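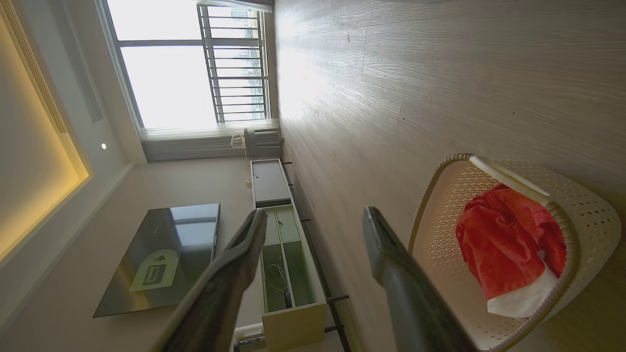
**Jirstead looks into its own name**

28th February

If you have ever wondered why the old people at the north end of Jirstead still say "Jersted" while everybody on the newer streets says it just the way it is spelled, you will be glad to hear that Godelieve Van Acker has been wondering too, and has spent two winters with the parish books trying to get to the bottom of it. She will be sharing what she found in the school hall in April, and from the little she has let slip so far it should be a lovely evening.

Her starting point was a bundle of rent rolls that came down from the Drorkar estate when the big house was sold. In them the place is written 21 different ways, sometimes with two spellings on the same page and in the same hand, which says a good deal about how relaxed the clerks were (and perhaps how long their dinners lasted!). The oldest forms end in "stede," an old word for a place or a farm, and that part is easy enough. The front half is where the arguments begin. One camp has always held that it was a man's name, the first farmer to clear the ground above the brook. The other camp, which includes most of the Meijer family, who have worked the mill land for longer than any of them can say, believes it comes from a word for gravel, and they will gladly take you down to the ford and show you plenty of it.

Mrs. Van Acker leans toward the farmer, though she says so very gently. "I have to buy my eggs from the gravel people," she told us, "so I would like it written down that I am keeping an open mind."

She has also turned up something new on Viler Lane, which most of us were taught was named for a tollkeeper. The rolls have the lane under that name well before there was any toll, and they mention four cottages along it with a shared well and a strip of meadow behind. The well is marked on a later map too, close to where the bus shelter stands now, and she would dearly like to hear from anyone whose parents or grandparents remembered it being capped.

The talk is free, with tea and cake afterward, and copies of the rent rolls will be laid out on the side tables for people to look through at their own pace. Anyone with old deeds, letters or even envelopes showing an odd spelling of the village is warmly invited to bring them along. The date will go up on the school notice board as soon as the hall is confirmed.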